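COMMUNIQUÉ DE PRESSE
Vendredi 31 mars

Samia ouvre les portes de la Maison Lumanlan, et je vous fais la visite

Bonjour à toutes et à tous ! D'habitude, c'est notre agence qui rédige ces communiqués, avec de jolies tournures et des verbes au futur. Cette fois j'ai demandé à tenir la plume moi-même, parce que cette maison m'a occupé l'esprit pendant des mois et que je serais bien triste de laisser quelqu'un d'autre en parler. Je m'appelle Valter Carvalho, je dirige le studio de décoration Samia, et nous venons de terminer la Maison Lumanlan : 463 mètres carrés sur deux niveaux, un jardin en pente et un escalier qui m'a donné quelques cheveux blancs.

Le point de départ

Les propriétaires nous ont appelés pour un salon. Un seul salon ! Ils voulaient changer les rideaux et trouver un canapé assez long pour les dimanches en famille. Puis on a ouvert la porte de la cuisine, puis celle du couloir, et à la fin de l'après-midi nous étions tous assis par terre à l'étage avec des échantillons de lin sur les genoux. La maison avait de beaux volumes, mais chaque pièce semblait meublée par une personne différente (ce qui était d'ailleurs le cas, la famille y vit depuis trois générations).

Je leur ai proposé de garder tout ce qui avait une histoire et de revoir le reste : la lumière, les couleurs, la circulation entre les pièces. Ils ont dit oui avant le café.

Les couleurs, enfin !

Au rez-de-chaussée, nous sommes partis d'un ocre très doux, presque sable, que l'on retrouve sur les murs de l'entrée et, un ton plus soutenu, dans la salle à manger. Le salon reste clair, avec des touches de bleu nuit sur les coussins et un grand tapis tissé par l'atelier Nilenik. J'adore ce tapis. Il y en a eu 8 versions sur papier avant la bonne, et je remercie encore les tisserandes pour leur patience.

À l'étage, changement d'humeur : des verts sourds, du bois huilé, des têtes de lit en cannage. La chambre d'amis a gardé son papier peint d'origine, que tout le monde voulait arracher sauf la grand-mère et moi. Nous avons gagné, et je crois que les autres commencent à l'aimer.
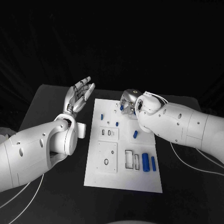
L'escalier et les luminaires

Venons-en à l'escalier. Il était sombre et raide, et il coupait la maison en deux. Tianyou Zhong, notre architecte d'intérieur, a eu l'idée d'ouvrir le mur côté jardin et de suspendre dans le vide une grappe de lampes en verre soufflé de la maison Inik. Je n'y croyais pas trop — je le lui ai dit, elle s'en souvient très bien.

« Valter imaginait un lustre classique. Moi, je voulais que l'on ait envie de s'arrêter au milieu des marches », raconte Tianyou Zhong. « Le soir, on y reste cinq minutes avec son verre à la main et on oublie pourquoi on montait. »

Elle a raison, je m'y suis arrêté moi-même plusieurs fois.

Trois idées à reprendre chez vous

Pas besoin d'une grande maison pour s'en inspirer. Peignez les plinthes de la même couleur que le mur : une petite pièce respire tout de suite mieux. Posez les rideaux très haut, presque au plafond, et laissez-les tout juste frôler le sol. Et puis mélangez les assises autour de la table ! Dans la salle à manger, les anciennes chaises paillées de la famille côtoient un banc neuf, et c'est ce coin que les enfants se disputent.

Visites et collection

La Maison Lumanlan se visitera sur inscription en juin, par petits groupes, avec une pause au jardin si le temps s'y prête. Nous ouvrons 100 places au total. Les tissus dessinés pour le projet seront vendus au mètre à la boutique Samia à partir du même mois, et le tapis Nilenik sera proposé sur commande, dans un format plus petit, à environ 3000 euros.

Les journalistes qui souhaitent venir avant l'ouverture peuvent écrire au service de presse de Samia. Dites-nous simplement si vous préférez le matin ou la fin de journée (pour l'escalier, je conseille vivement la fin de journée).

Valter Carvalho
Studio Samia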